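Re: [trees-list] Root feeding the street maples, quote from Kernent

Rekha Negi wrote:

> Kernent came out to Grerkotton Lane and they want to deep-root feed
> all the street maples before winter. They say the yellow leaves are
> starvation and that 90 percent of town trees have the same thing.
> The price is 194 dollars a tree, with a second visit in spring.
> Should I put our block down for it?

Rekha, I'd hold off. A few things bother me about this one.

1. Did they test the soil? Yellow leaves with green veins on a maple usually point to high pH, and then the iron is in the ground already and the tree can't take it up. Pumping in nitrogen won't change that. Ask for the lab sheet with the pH on it.

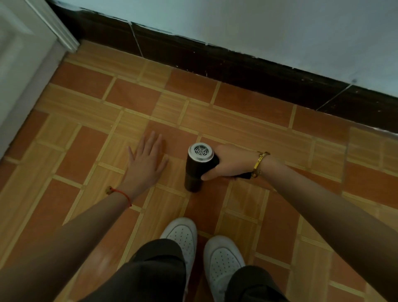

2. Where does 90 percent come from? I asked their man the same thing at the Berno Park open day and got a brochure. If it's a count, somebody has the list of trees.

3. Is the price per tree or per visit? The wording you pasted could be read either way.

The Eshun Street maples got this treatment two years ago, from a different outfit. I walk past them most mornings and couldn't tell you which ones were fed. Maybe they'd look worse without it – I can't rule that out, but I wouldn't spend block money on a maybe.
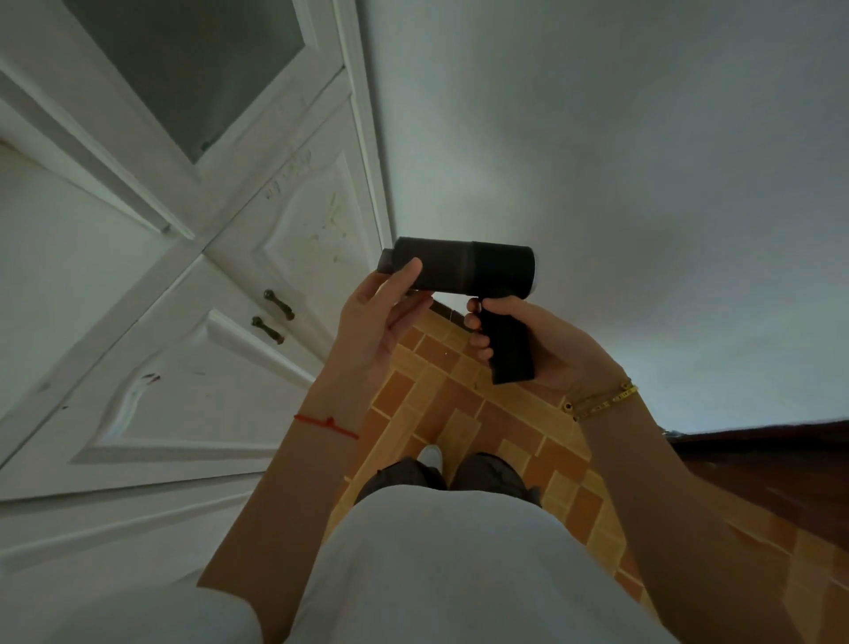 WHAT I'D DO FIRST

Pull the mulch back from the trunks. At least 2 of yours had it piled up against the bark when I came by in November, and you couldn't see the root flare on either. Then look for girdling roots. A root wrapped around the base can turn a crown yellow and thin, and no amount of feed will fix it.

Water matters more than any of this. Those strips between the curb and the sidewalk dry out badly, and a slow soak in a dry spell costs next to nothing.
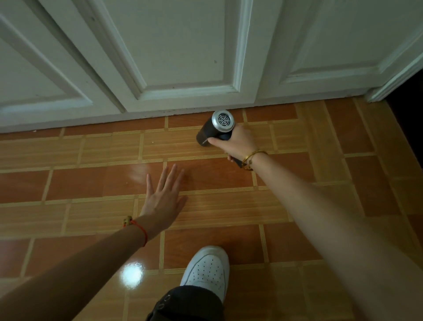

A soil test won't cost you anything like what they want for one tree. Take samples from several spots and keep the street side separate from the yard side, as old concrete pushes the pH up. If it comes back short of something, fine, get three quotes and I'll read them with you.

Please don't sign before then. The "before winter" part sounds to me like their calendar.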